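Small hotels should stop hiding the price of breakfast

I stay in small hotels for work, 60 nights or so in a normal year, and I have come to dislike the phrase "breakfast available." It sits on the booking page next to the room rate and tells you nothing. You learn the price at the desk at 7 in the morning, with your coat on. 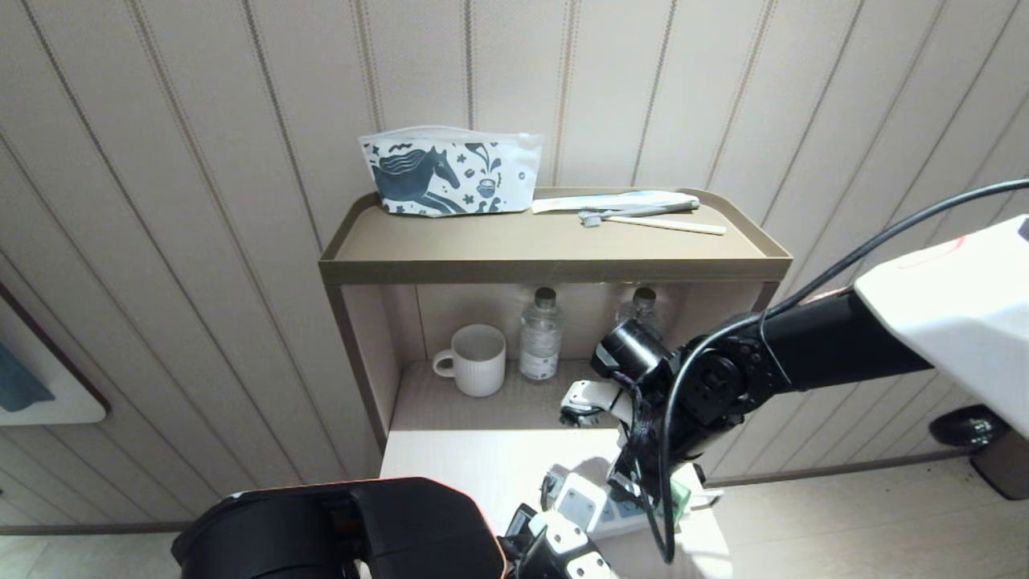

Hotels know how to be clear when they want to be. Nearly every place I book will tell me the size of the bed and the hour the front door is locked. Small items get handled well too. A toothbrush and a zippered pouch with a running horse on it can sit on a tray by the wall, and a guest understands them at a glance. Breakfast could be that simple. One line with a number in it would do.

Áine Sheehan ran a guesthouse with 32 rooms for years, and she disagrees with me. Her view is that a printed price scares off people who would have paid it once they smelled the coffee. She may be right about the sales. I still think it is a poor way to treat someone who has already paid $214 for the night.
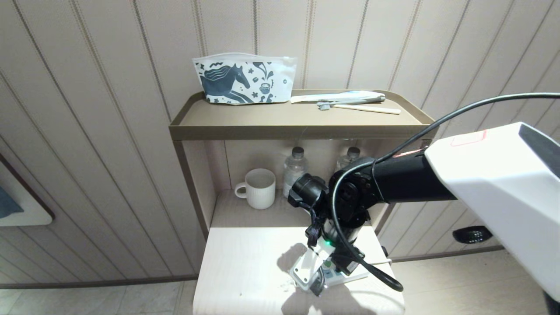

The other argument I hear is that prices change with the cost of eggs and flour. Then change the line on the page. The room rate moves every day and the hotel manages that fine. Guests plan around what they know. If I can see a mug and a couple of water bottles on the shelf under the tray, I can decide whether a roll from the store will get me to lunch. I can't make that decision about a buffet with no price.

Chun-hung Su, who books travel for our office, now calls ahead and asks. It takes him six minutes per hotel, and he writes the answer on the itinerary. That work belongs to the hotel.

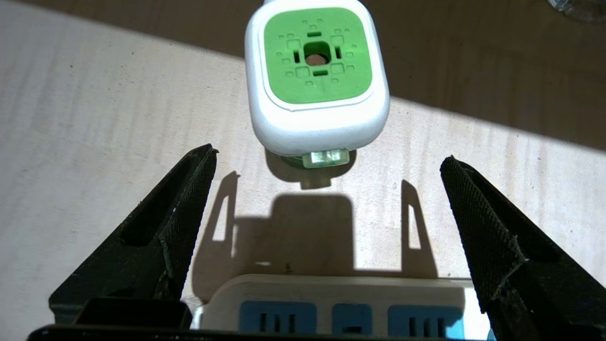

White device with a green top panel, on a pale tabletop.

I would accept a range, or even last month's price with a note beside it. On Wednesday I check in somewhere new, and the page says "breakfast available."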